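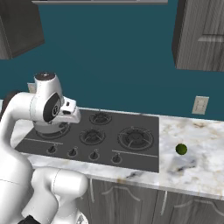 1. Planteamiento del trabajo

El presente informe recoge los resultados del proyecto Todar, dedicado a la manipulación de objetos pequeños en cocinas simuladas. Se estudió si una política entrenada por imitación mantiene su rendimiento cuando el objeto, en este caso una bola verde situada sobre la encimera de mármol, queda al otro lado de la placa de cocción respecto a la pinza.

El conjunto de entrenamiento Erkeck consta de 2000 demostraciones generadas en simulación. La evaluación se realizó sobre 138 episodios no incluidos en dicho conjunto, con variaciones en la posición inicial del brazo. Cada episodio combina una vista general y otra próxima a la pinza, en la que los dedos ocupan la parte inferior y la superficie gris oscura, la mayor parte del campo visual.

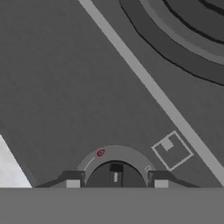 2. Resultados

La política con ambas vistas completó 102 de los 138 episodios. Los fallos se concentraron en la fase de aproximación, cuando el objeto no aparecía en la vista próxima. El entrenamiento se detuvo en la iteración 3144, por estabilización del error de validación.

3. Trabajo pendiente

Queda por repetir la evaluación con el planificador Postma como referencia. La memoria definitiva se entregará el 9 de octubre.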